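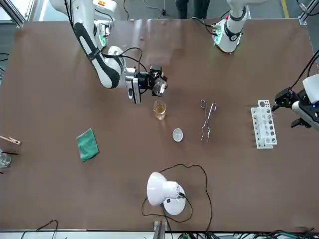

Ollis Launches Hillia, a Product Copy Service for Small Online Stores

Tuesday, October 15, 2019 – Ollis, a content and email marketing agency, today opened Hillia to new customers. Hillia is a writing and editing service for online stores that have more products than they have time to describe. Store owners send in a product list, and Ollis writers return finished page text, search titles and a short version of each description for use in email.

The service was tested through September with 77 stores. During that time the writing team completed 693 product pages. Most of the stores in the test sell fewer than 100 products and had been using text supplied by the manufacturer.

"Store owners kept asking us for more traffic," said Anisa Latuheru, founder of Ollis. "We looked at their sites and the same paragraph was on a dozen other sites. We wanted to fix the page first and talk about ads later."

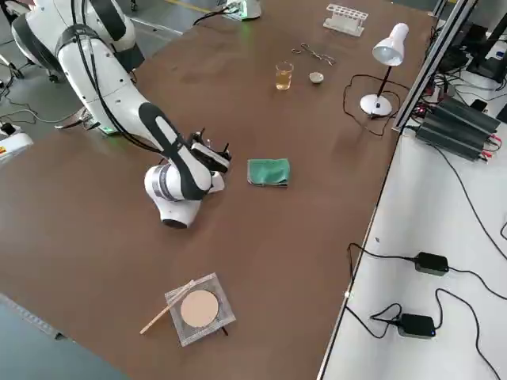

Ollis – Content and Email Team

Every Hillia order is handled by two people, a writer and an editor. The writer works from the store's own notes and photos. The editor checks sizes, materials and shipping terms against what the store has sent in. Customers get one round of changes on each page, and text can be exported as a spreadsheet for upload to their store software.

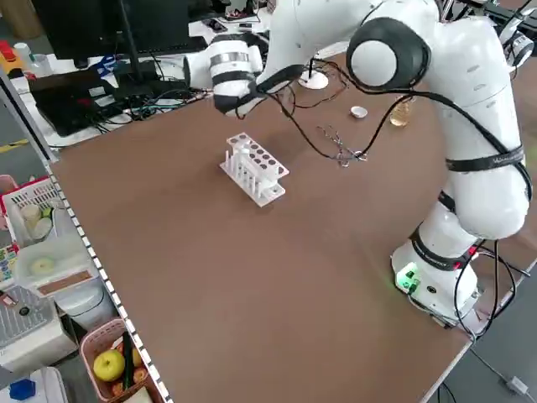 Hillia pages follow a short style guide that customers may keep and use on their own. The guide asks writers to put plain facts ahead of praise. "Powerful and sleek" tells a buyer very little about a robot arm. "White arm with rounded joints and a green indicator light on the base" is something the buyer can check against the photo, and it gives the search title real words to work with.

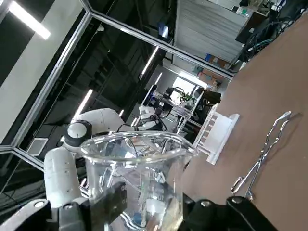 Email text is included in the price of each page. Writers keep it to a subject line and 2 sentences, with one detail that a reader can take in on a phone. For a glass beaker, that could be the pouring spout or the white markings on the side – one or the other, and the rest stays on the product page. Stores can send the text through any email program they already use.

"The short version takes us longer than people expect," said Malathi Kandasamy, who leads the editing group.

Hillia is sold by the page, with no monthly contract. Existing Ollis customers can add it through their account manager. New customers can request a sample page using the contact form on the Ollis website.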